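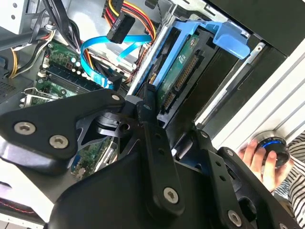
Old towers: what are you all doing with yours?

Cikby Forums > Hardware > Second-hand and rescued

rdijkstra
Joined the boards this winter, posting from Caron

Okay, I have to tell someone about this and my family has stopped listening. I've fallen completely in love with old desktop towers. It started with a Rarnitz office machine that was headed for the tip. I took it home, blew the dust out, put in a cheap SSD and a second stick of memory, and it now runs our whole house library: music, recipes, scanned letters from my grandmother, and 4000 family photos that used to live on five different phones.

Total spend was $179, and most of that was the drive. It boots faster than the laptop I paid real money for! The case is ugly and heavy and I love it. Everything inside comes out with a screwdriver or a thumb, and there's room to get your whole hand in.

So I want to hear what everyone else has done. File server? Kids' homework machine? Something strange in the shed? Tell me everything, including the failures.

- Roos Dijkstra

quollhouse

Ha, welcome to the illness. I've got three. One records the free-to-air channels, one is for my daughter's drawing (she has an ancient tablet that won't talk to anything newer), and one is parts for the other two.

My best tip is to replace the little coin battery on the board before you do anything else. I lost a whole evening to a machine that forgot its drive settings every time I unplugged it, and I was certain the board was dying. Two dollar battery. I still get cross thinking about it.

benchwarmer_tas

Going to be the grump. I did this for years and loved it too, and then I bought a plug-in power meter. My old tower with the big graphics card pulled 172 watts doing nothing much, all day and all night. If yours is on around the clock as a photo library, you're paying for that cheap computer every quarter when the bill comes in. I moved the lot to one of those tiny boxes you can lose behind a monitor and haven't missed the tower once.

Great hobby. Bad server.

rdijkstra

Fair point and I do own a meter now, after reading that! Mine has no graphics card at all, just whatever is built into the processor, and it idles far lower than yours. I also have it asleep overnight. But yes, anyone copying me should measure first.

And can I say something about cables? I was so excited to get the thing running that I let it all pile up behind the desk, white ones, black ones, a blue network lead going who knows where. Then I needed to swap the power lead and unplugged the modem in the middle of my husband's call. I've now labelled both ends of everything with masking tape and a felt pen. It took one cup of tea and I recommend it to everybody.
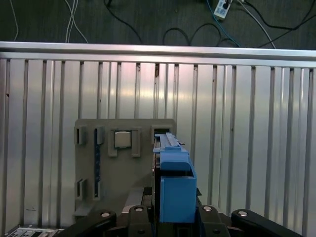

Last edited by rdijkstra, 4 September 2022. Reason: fixed my bad spelling of "capacitor"

Adding this to the post above instead of making a new one. Several people have messaged to ask what I checked before switching the machine on for the first time, so: I looked over the board for any capacitor with a bulging or crusty top, spun each fan with a finger, pulled the memory and put it back, and made sure there were no stray screws rolling about. Then I turned it on with no drive connected and waited for the start-up screen. That was a very happy moment.

quollhouse

The memory thing! Half the "dead" computers I've been given only needed the memory taken out and pushed back in. I feel like a doctor.

marmaladecat

Can I ask a beginner question? I've been offered a tower by a neighbour and it has no processor in it. He says it's "just the chip" and easy to fix. Is it worth taking?

benchwarmer_tas

Depends entirely on the board. Get the model number printed on it and look up which processors it takes. If it's an office line from a big maker, used chips are cheap as anything. Look very closely at the socket under a torch, from a few angles. On boards with pins in the socket, one bent pin can finish the job before you start.

I'd say no to a board with a bare socket that's been sitting uncovered in a garage. Free things can cost plenty.

rdijkstra

I disagree a little, sorry! If it's free then the worst outcome is that you've learned how a socket works and you've got a case, a power supply and a few fans. My second rescue came without a processor and I paid less for the chip than I did for lunch that day. Marmalade, take it, I say. You'll want a tube of thermal paste too, and you need much less of it than you think. A dab the size of a grain of rice or a small pea in the middle is plenty.

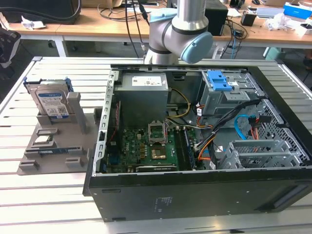 The cooler goes on next, and this is where I'd slow down. Do the screws up a few turns each, going corner to corner, so that it comes down level. Don't crank one right down and then start on the next. And plug in the fan! I forgot the fan. The machine started, beeped at me like a lorry in reverse and shut itself off, and I honestly thought I'd killed it. It was fine. They're tougher than they look.

marmaladecat

Thank you both, I've said yes to the neighbour! I'll report back even if it goes up in smoke. Does the rice grain go on the chip or on the cooler?

quollhouse

Chip. Then lower the cooler straight down and don't keep lifting it to peek. (I peeked. Everyone peeks.)

sundial

Nobody's mentioned noise yet, and for me it's the whole game. I use mine for recording piano, so it lives in the same room as the microphones. I swapped the rear fan for a big slow one, put rubber washers under the hard drive and set the fan curve as low as it would go. You can barely tell it's on. The old case is a help there, all that thick steel. The tiny boxes benchwarmer likes have a tiny fan that whines when you ask it to do anything.

benchwarmer_tas

Mine has no fan at all, thank you very much. Silent. But I'll give you the steel, my old case could have stopped a car. 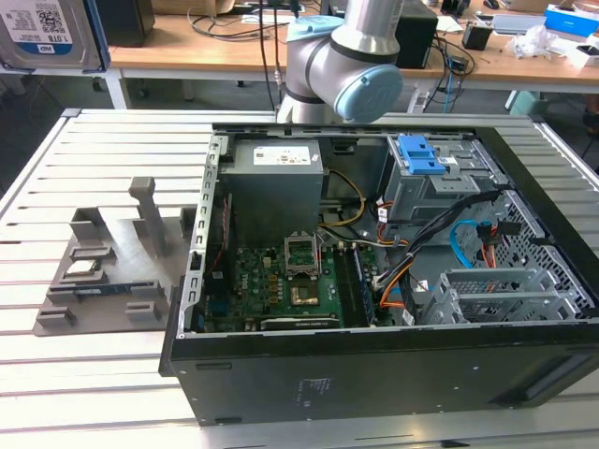
sundial

Power supplies next, then, because people keep old ones far too long. A tired supply causes the most maddening faults going: random restarts, drives that vanish, a crash only when you print. Before I bought a new one I worked out what the machine needed, and 300 watts was more than enough for a recording computer with no big card in it. With the case over on its side and the panel off, as in the photo above my post, the white label is right there on the top face of the power supply, so you can copy the rating down before you go shopping. Check the plugs as well. Some office makers used their own odd connector and an ordinary supply won't fit without an adapter. I went with a Tasolex and it's been lovely and quiet for two years. Whatever you choose, never open the supply itself, even unplugged. Replace it whole.

rdijkstra

Oh, that's a good one about the odd connector. My Rarnitz has one! I only found out with the new supply sitting in my lap and every screw already out. Had to put the old one back and order an adapter, which took ages to come.

quollhouse

Mine too, the same brand. Wonderful machines, but someone in that office had a mean streak.

marmaladecat

Reporting back! Chip arrived, paste on, cooler on, FAN PLUGGED IN. It started first go. I yelled so loudly the dog left the room. Now what do I put on it? It's only for email, crosswords and keeping the choir's sheet music in order.

benchwarmer_tas

Well done, and I mean that. One of the lighter Linux desktops would suit you perfectly. Try it from a USB stick before installing anything, and check that your printer works.

rdijkstra

I'm so pleased for you!! And listen to benchwarmer on the printer, mine took a whole weekend. I've got my eye on another tower for October, a big beige one with a floppy drive, and I have no idea what I'd use it for. Suggestions welcome.

sundial

Does the floppy drive work? If it does, name your price.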